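Print this page | E-mail this page

Dosano Paired Hand Grippers - Bench Sorting and Kitting

The Dosano set is a left and right gripper for operators who sort small parts at a table. Each unit is held in one hand and cabled separately. The operator does the task at normal bench height, and the recorded motion is used to program the Jima arm cell that later runs the same job on the night shift.

The set suits work that changes often: divided boxes, trays, short kits of mixed hardware. A new box layout is taught by the person who already packs it. No scripting is needed at the bench, and the cell does not have to be stopped while teaching is under way.

At the Zurkstead plant, 13 operators are trained on the set. Teaching sessions are limited to 30 minutes, followed by a change of task. Jobs with long runs and few exceptions have moved to the cell. Operators keep first-off packing, rework and any part that arrives in a new shape - these still take judgment and are paid at the higher bench grade.
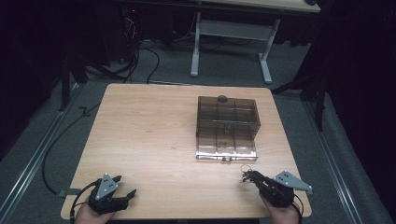

Essam Mansour writes that the first week was slow and his wrists noticed the weight, but he would not go back to packing the same divider box all through a Sunday shift. He would like the pay grade for teaching put in writing before more lines are added.

Grippers should be held in line with the forearm. Cables are routed off the table and clear of the operator's feet. Check finger alignment at the start of each shift and again after any drop.

Service interval: 3000 grip cycles
Operator course: 7 hours, at the customer's site
Supplied as: left unit, right unit, two cables, finger gauge

Fingers are a wear item and are replaced in pairs. Left and right units can be ordered singly, but mixed revisions should not be used together on one bench.

Orders and course bookings go through Benjelloun. Ask for Dindo Tan in applications, and have the inside dimensions of your box or tray at hand.

Print this page | E-mail this page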